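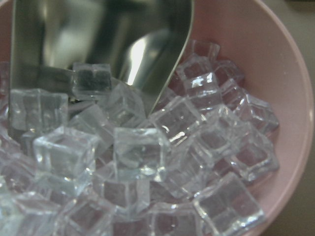
Scoop going in. Clear cubes, pink bowl, seen from the robot's wrist.

Open day at Rekidex
18 May 2026
Print this page | E-mail this page

I finally made it to the Rekidex open day over in Sutherland, and I had such a good time that I stayed until they started stacking the chairs! My plan was to fill up a whole gallery, but I spent most of the afternoon with my nose over one table (sorry to everybody behind me), so one picture is what you get.

The table belonged to Ratih Gunawan and Sơn Diệp, and the job was scooping. You'd think that would be the boring one, next to the big arm stacking boxes across the hall. But cubes are mean little things! They wedge against each other, they slide, and a metal scoop that comes in too flat just pushes the whole heap up the side of the bowl. Ratih told me they had recorded 2748 scoops before the open day, and that she can tell a bad one from the sound before she looks at the screen.

The wrist view was my favorite part. They had it up on a monitor next to the arm, and you get right down in there with the cubes, shiny steel on one side and all those edges catching the light. Kids kept ducking back and forth between the monitor and the real thing.

Sơn let us take turns picking where the scoop should go in, 30 seconds each. I picked badly and got one cube. The boy after me got a full scoop and was very polite about it.

They're doing another one next year and I've already told my sister she's driving.

Print this page | E-mail this page

Comments (3)

Arne Grube
I was in the line behind you! Never got my turn, but I did see the box stacker drop one.

Shuzhen Hao
Is the scoop a regular kitchen one? It looks just like the one we have at home for parties.

Balakrishnan Ramasamy
Great picture. We drove 15 miles and missed the scooping table completely, so thanks for posting this. My daughter wants to know if they let you keep a cube.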